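Stakside Keyboard Adapter: Frequently Asked Questions

Last changed: Wednesday, March 20, 2019
Written by Milagros Mercado

What is the Stakside?

The Stakside is a small adapter that lets you use an old keyboard on a computer that has only USB ports. You put the round plug of the keyboard in one side, and the USB cable comes out of the other side. The computer then sees a normal USB keyboard. You do not need to install a driver.

Which keyboards work with it?

Most keyboards with the small round PS/2 plug, and most keyboards with the older, bigger five-pin plug (AT). For the bigger plug you need also the short Castillo cable, which we sell separately. Keyboards from before the AT type, which are often called XT keyboards, use the same big plug but they speak a different language. These work only with firmware 3 or newer.

If your keyboard has a switch on the bottom side with the letters X and A, please put it on A before you connect it.

I already have a cheap PS/2 to USB plug from an old mouse. Is it not the same?

No. Many of these green or purple plugs have no electronics inside. They only connect the wires, and they work only with a mouse or keyboard that was made to understand both systems. An old keyboard does not know USB, so there must be a small chip that translates.

Why does my keyboard lose power, or restart when I press Caps Lock?

Some old keyboards need a lot more current than a modern one, especially the ones with lights and a heavy circuit board. If you connect the adapter to a hub without its own power supply, the current can be too low. Please connect it directly to the computer, or use a hub with a power supply. A laptop in saving mode can also make this problem.
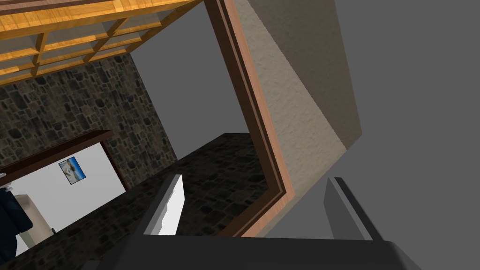 Stone wall and wooden lattice (computer rendering).

Can I connect and disconnect the keyboard when the computer is on?

On the USB side, yes, at any time. On the keyboard side I do not recommend it. The old plugs were not designed for this. First pull out the USB cable, then change the keyboard, then put the USB cable back.

Does it support a mouse also?

The Stakside does not. The Jillcombe adapter has two sockets, one for the keyboard and one for the mouse, and it also accepts the wheel of most wheel mice. Serial mice with the nine-pin plug are not supported by any of our adapters. I receive this question often, and I am sorry that the answer is still the same.

How many keys can I press together?

The adapter passes everything that the keyboard sends. The limit is normally in the keyboard itself. Many membrane keyboards from the nineties can register only two or three keys in certain combinations, and no adapter can repair this. Please test it with a text editor before you write to me that the adapter is broken.

My keyboard has no Windows key. Can I make one?

Yes. Download the Iten Setup program from the Downloads page, choose "Layers," and select the key that you want to use. Many people take the right Alt key or the Scroll Lock key. The change is saved inside the adapter, so it travels with you to another computer.
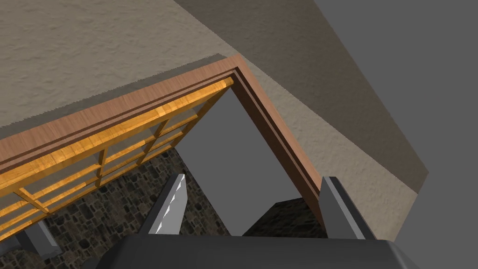

After you have saved the layout, wait until the small light stops blinking, and only then disconnect the cable. If you disconnect too early, the adapter goes back to the factory layout. It is not damaged, but you must do your settings again.

Why do I get wrong characters for some keys?

The adapter sends only the position of the key, not the letter which is printed on it. The letter is decided by the operating system. If you have a German or Spanish keyboard, choose the same language in the keyboard settings of your computer. If only one or two keys are wrong, send me a message with the name of the keyboard and the number from its back label.

Can I enter the BIOS with it?

On most computers, yes. Some machines check for a keyboard very quickly after the start, and the old keyboard needs a moment for its own test. In firmware 2 this was a known problem. Firmware 3, from February, answers the computer before the keyboard is ready. If it still does not work, turn off "Fast Boot."

How do I update the firmware?

Open Iten Setup, click "Update," and follow the steps on the screen. You need a second keyboard or a mouse for this, because the old keyboard does not respond during the update. Adapters with a serial number under 967 have an older chip and cannot be updated at home. You can send such an adapter to us and we will change the chip without cost, but you pay the shipping to us.

How much does it cost, and can I return it?

The Stakside costs $37 without the Castillo cable. You can return it in 30 days after it arrives, also if you opened the box. Please include the paper with the order number.

My question is not on this page.

Use the contact form and write the model of your keyboard, your operating system, and the firmware version, which you find in Iten Setup under "Info." I read all messages myself, in English or Spanish.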